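1/ Wood finish and indoor humidity, a short thread. Most complaints I get about "warped" tabletops are moisture gradient problems: top face sealed, underside left bare.

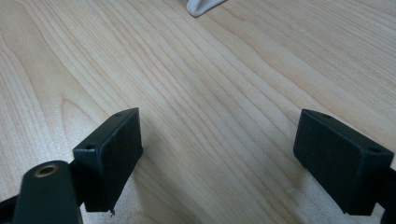
Filed under: Finishing

2/ Bare wood takes up water vapor faster than coated wood. In July the underside swells, the top doesn't, and the board cups upward at the edges.

3/ Fix: same product, same number of coats, both faces. End grain gets an extra one.

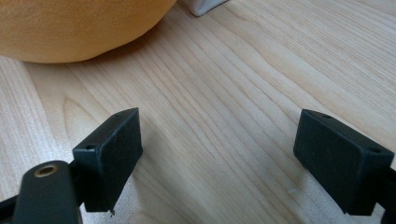

Photo: Idalina Fonseca

4/ Hussam Twal asked about grit. I stop at 100 before oil on undersides. Going to 2000 on a face nobody touches is wasted paper.

5/ Fasteners: slotted holes across the grain, round holes along it. A tight screw in a round hole across the grain will split a wide panel by the second winter.
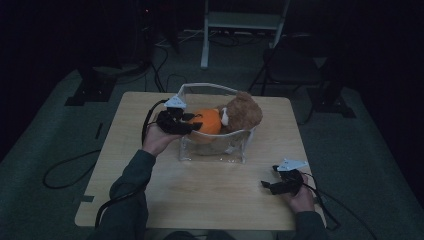

6/ Store boards flat on stickers for 5 days in the room where they'll live, air on both sides. Longer if they come from an unheated shed. Meter readings next.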